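Operations and Safety Board > Food Handling Cells > Incident Reports

Topic: Grip force not released after protective stop, scoop cell 5

cell_lead_Trevero
The following is submitted for the attention of other sites operating a scooping cell with a two-finger gripper. Comments from members with relevant experience are requested.

In October our cell at the Trevero site entered a protective stop during a coffee portioning run. The arm halted as intended. The gripper did not release the scoop, and it did not hold at its set force either. According to the controller log, the commanded force rose in small increments for 14 seconds after the stop was registered. An operator then opened the guard door, as the stack light was showing the color assigned to safe entry. No injury occurred. The operator had not yet reached into the cell when a colleague noticed the force reading on the panel and called out.

The cell has been locked out and the matter has been reported to the integrator, Pekeck.

brandes_maint
Thank you for the report. Please confirm whether the gripper is powered through the same safety relay as the arm. At Brandes the two were separated during commissioning, and the gripper circuit was omitted from the stop category assessment. The omission was found at the annual review.

cell_lead_Trevero
They are on separate circuits. The gripper is intended to hold its last position on a stop so that a tool is not dropped. That requirement came from our own risk assessment, and I do not dispute it. The fault is that "hold" was carried out as "continue correcting." The finger position sensor drifted, the controller read the drift as slippage, and it closed further on each cycle.

For members unfamiliar with this type of cell, the task is simple. The gripper takes the scoop by its handle, enters the roasted beans, lifts a portion and transfers it to the weigh station. The handle is narrow and leaves little margin for a position error of this kind. 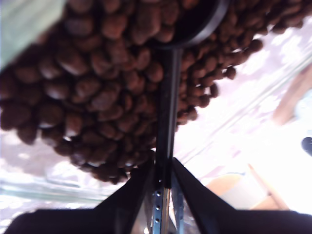 Lotte Van Dijk: I would ask the board to be careful with the word "fault." A gripper that tightens when it senses slippage is doing what it was configured to do. The failure, in my view, lies in the stack light. It reported the state of the arm and said nothing about the gripper, and the operator was entitled to rely on it. Correcting the sensor will not correct that.

cell_lead_Trevero
I accept the point regarding the stack light and will add it to the report. I do not accept that the gripper behavior was correct. Slip correction should be suspended during a protective stop. Our written specification states this in section 10, and the delivered configuration did not comply.

brandes_maint
I agree with the original poster. A held tool is acceptable. A rising force with the guard door open is not, whatever the light shows.

Lotte Van Dijk
Then we differ on the order of priority only. I would still change the light logic first. It can be done in one shift, while a controller revision must pass through Pekeck and be validated again.

lastport_qa
A separate matter, if the moderators will permit it. Was the product in the cell placed on hold? Our procedure at Lastport requires that any batch exposed to a tool under excess force be quarantined until the tool has been inspected for cracks or shed material.

cell_lead_Trevero
Yes. Batch 201 is on hold. The scoop has been removed from service and sent for inspection. The result has not been received.

brandes_maint
Please also have the finger pads inspected. Ours were found to be compressed on one side after a similar event, and this affected the position reading when the cell was restarted.

cell_lead_Trevero
Noted. The pads will be measured before power is restored. Pekeck has asked for the full controller log, and their written response will be posted in this thread when it is received. The cell remains locked out until then.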